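I have lived in this apartment for 52 days and only now I can say that I understand how to do the laundry in it. At my old place the machine was in the basement, two floors down, and I shared it with six other families. I washed sheets when the machine was free, and this was usually late in the evening. Now the washer and the dryer stand one on top of the other in the same room where I sleep, a few steps from the bed. I thought it would make everything simple. It made it closer, and that is a different matter.

The first surprise was the noise. When the washer spins, I can feel it through the floor, and the floor is old parquet in the herringbone pattern, which I love very much and which complains about everything. My neighbor from below, Mrs. Kravets, was polite about it, but I understood. So I don't start a load after eight in the evening anymore.

The second surprise was the mattress. I ordered it from Grallport, and it was supposed to be a normal size, but it is taller than my old one by the width of my hand. It has a white quilted top with wavy stitching and a dark gray border on the sides. It is comfortable, I have no complaint there. But all my old fitted sheets are too shallow! I pull one corner down, and the opposite corner jumps up and hits me on the wrist. I spent a whole morning in July on this before I accepted that the sheets were wrong and I was not doing something stupid.

I asked my friend Inna Didenko what to do, as she used to work in a small hotel and has made more beds than I will make in my life. She told me to stop buying fitted sheets at all. In her hotel they had only flat ones, and they tucked them in tightly with a folded corner. She showed me on my bed, very fast, and then again slowly when she saw my face.

I wrote down what she said, and after a few weeks of practice my version looks like this.

## How I change the bed now

1. Take everything off and put it straight into the basket. I used to put the sheets on the floor "for one minute" and then walk over them all day. The white plastic basket now lives between the bed and the washer. A small thing, but my mornings became calmer.

2. Wash the whites alone, with nothing else. I learned this from one dark green sock. I use Festik powder, half of the scoop, because the full scoop leaves a stiff feeling that I don't like.

3. Open the window and leave the mattress uncovered while the machine works. My mother did it every week, even in winter, and we all complained. Now I do it also.

4. Take the sheets from the dryer when they are still a little bit damp. If I wait until they are completely dry, the wrinkles are already decided and I would need to iron them. I don't iron sheets. I have tried it one time and I was angry for two hours.

5. Shake each piece over the bed before laying it down. Inna holds it by one edge and gives it a strong push upward, so the air goes under, and the cloth comes down almost flat. When I do it, the far corner always folds back. I am getting better with the pillowcases and the small cloths, and I practice on those first. It also helps to clear the top of the bed before, a thing I always forget.
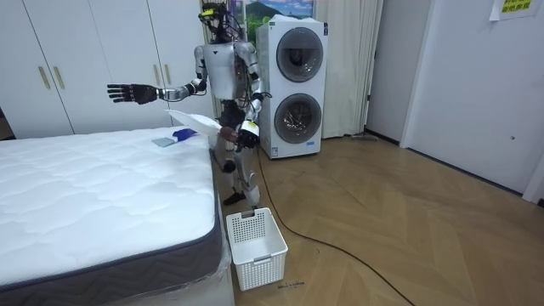

6. Tuck in the foot end first, then the sides, then the corners. Lift the side of the sheet to make a triangle on top of the mattress, tuck the part which hangs, and let the triangle fall down. Then tuck that too. I needed many tries for this, and one of my four corners still looks like a wrapped sandwich.

## Still not solved

I have no good place for the clean sheets. At the moment they are in a Tretico box under the window, together with the winter scarves, and each time I need one I have to take out everything. I would like a narrow shelf next to the dryer, but I measured and there is not enough space to open the door of the machine.

Also, I must choose what to do with the old fitted sheets. There are three of them and the fabric is still good. Inna says to cut them for cleaning cloths. I think the blue one could become a curtain for the kitchen, if I can borrow a sewing machine.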